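Petronella Le Roux
Thread on the Novier bulletin's claim that support for the Movau bypass has "collapsed". I went through the method note. It is short.

1/ The headline figure comes from reactions to a single post on the bulletin's page. The post got 2249 reactions. No poll was run, and the note does not say one was.

2/ Of those reactions, 953 were the angry face. The bulletin reports this as "953 residents opposed". A reaction is tied to an account. The page does not record where the account holder lives, or whether they can vote in Movau.
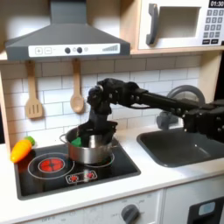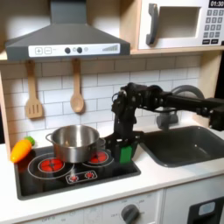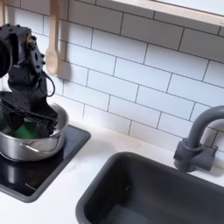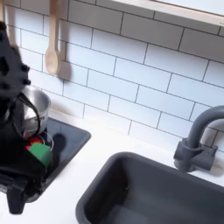
3/ Anel Tshabalala objects that an angry reaction on a post about a bypass is still a signal of something, and that throwing it out entirely is as careless as calling it a vote.

4/ Fair point, and I am not throwing it out. My objection is to the unit. The post carried two items: the bypass route, and the delay in publishing the route. An angry face could be aimed at either. The bulletin assigns all 953 to the first.

5/ The comments help a little. There were 116 under the post when I saved the page in June. I sorted them by hand into bypass, delay, both, and other. Replies between the same two accounts went in as one comment.

6/ 40 were about the delay and did not mention the route at all. Several of those say outright that the writer wants the road built and is tired of waiting. Under the bulletin's method, any of them who also clicked the angry face is an opponent of the road.

7/ Next, the trend line. "Collapsed" needs an earlier value. The one used is the like count on a post from the previous spring, when the page had a different name and was run jointly with the Arnidance ward newsletter. Different audience, different size, and likes compared against angry faces.

8/ The chart's vertical axis also starts well above zero. The axis is labeled, so this is not hidden, but the drop looks several times steeper than the numbers printed next to it.

9/ Hortensia Cáceres asked whether the earlier post was paid for. I don't know. The note doesn't say. Paid reach would raise the like count without telling you anything about opinion, so it should be disclosed either way.

10/ What could be said from this data: one post drew a lot of annoyed responses, and a good share of the written ones concerned the timetable. That is a smaller story – still worth running, in my view, as the council has not explained the timetable.

11/ What can't be said: that support fell, by how much, or among whom. For that you need the same question put to comparable samples at two dates. The council's own consultation form asks a usable question. It has been run once.

12/ I sent the bulletin three questions: why angry faces were counted as residents, why the two posts were treated as comparable, and whether either was promoted. Will add the answers to this thread if they arrive.

13/ Correction to 7: the Arnidance newsletter shared the page but did not write the earlier post. Thanks to Wanda Dunleavy for the link. The comparison problem is unchanged.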